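Tue 12 June
Atieno Chege
3 min read

Speaker notes: stock throughput cover for small clothing importers

Slide 1. Start with the gap. A standard contents policy covers stock at the named premises. It stops at the loading door. Cargo cover starts when the goods first move and ends on delivery. Goods held at a packer or finisher in between may fall under neither.

Slide 2. Stock throughput puts transit and storage under one wording. One insurer, one excess per loss, one basis of valuation. Read out the valuation clause in full. Finished stock is usually insured at selling price less unincurred costs, raw cloth at cost.

Slide 3. Valuation by garment type. Keep this brief.

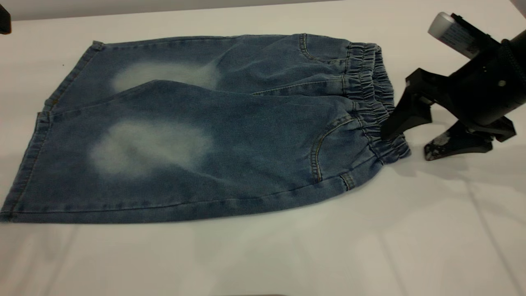

Denim with an elastic waistband, laid out on a tabletop.

Slide 4. Worked case: Kirneck to Vutholm by road, 2,000 garments, 111 cartons. Water damage found on arrival, 30 cartons affected. Excess is 700 each and every loss. Ask the room which document they would want first. Answer is the delivery receipt, claused at the time. A clean receipt makes recovery from the haulier much harder.

Slide 5. Storage limits. Declare every location, including the overflow unit at Flillden. Peak stock in December should set the limit. Average stock should not. Check for a condition on minimum height above floor level.

Slide 6. Exclusions: inherent vice, delay, unexplained shortage at stocktake. Soledad Iglesias takes questions on the survey clause. Handouts by the door.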